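January 5, 2020
Colville bench, hand teaching, cup task

Carried on from the waypoint set saved before the break. Goal for the day was a clean set of hand-guided demonstrations of the approach and grasp on a lidded cup with a straw, then a replay at reduced speed. Remote control comparison if time allowed.

Setup as before. Arm in free-drive, payload set for the gripper and sensor together. Had to redo the payload entry, as the controller had gone back to the bare-flange value after the firmware reload. With the wrong value the arm sinks when you let go of it, and every waypoint near the table gets saved low. If you feel yourself holding the arm up while guiding, stop and check that page first.

Recording goes through the Linport logger. Joint positions only, no force. Trigger is the foot switch, one press to start and one to stop. The old habit of starting the log from the keyboard and walking back to the arm left long dead sections at the head of each file, and the trimming script cut some of those badly.

Approach is from the side and slightly above. Coming straight down is out because of the straw. Guide from the wrist drum, not from the gripper body. Pushing on the gripper puts a twist into the last joint that shows up later as a wobble on replay.

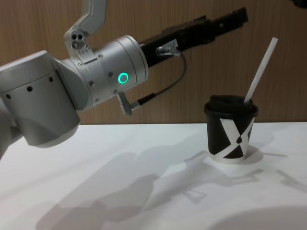

Cup task, gripper above and to the left of the lid. Sensor cable looped back to the wrist connector.

Cable: the loop needs enough slack for the full wrist turn but no more. With too much it swings toward the straw on the way in. Leave the connector alone once it is seated. Two of the April files dropped out halfway through and I put that down to replugging between runs.

First batch of demonstrations was too slow at the end. The hand slows down near the cup without your noticing, and the fitted path then has a dense knot of points just short of the grasp. Resampled by distance in place of time and the knot went away. Replay at low speed followed the path well enough to keep.

Numbers, for the log:
Samples kept per demonstration after resampling: 150
Gripper close delay, ms: 650
Raw samples, longest run: 3,015
Logger buffer limit as configured: 3,000

The last two lines are the problem. The longest run went over the limit and the logger threw away the oldest samples without a warning, so the start pose in that file is wrong. File marked bad. Limit to be raised before the next session.

Remote control: short try with the Tanoli handset. Position is fine, rotation is not. Small wrist corrections near the lid come out as steps, and I kept backing off and coming in again. Those back-and-forth moves are in the recordings and I would not train on them. Hand guiding stays the default for this task. The handset might still be useful for the long move across the table, where rotation hardly matters.

To do
Raise buffer limit and make the logger complain when it is full.
Write the payload value on the card by the controller.
Ask Tanoli support about rotation scaling.
Repeat the set with the cup moved toward the back of the table, same start pose.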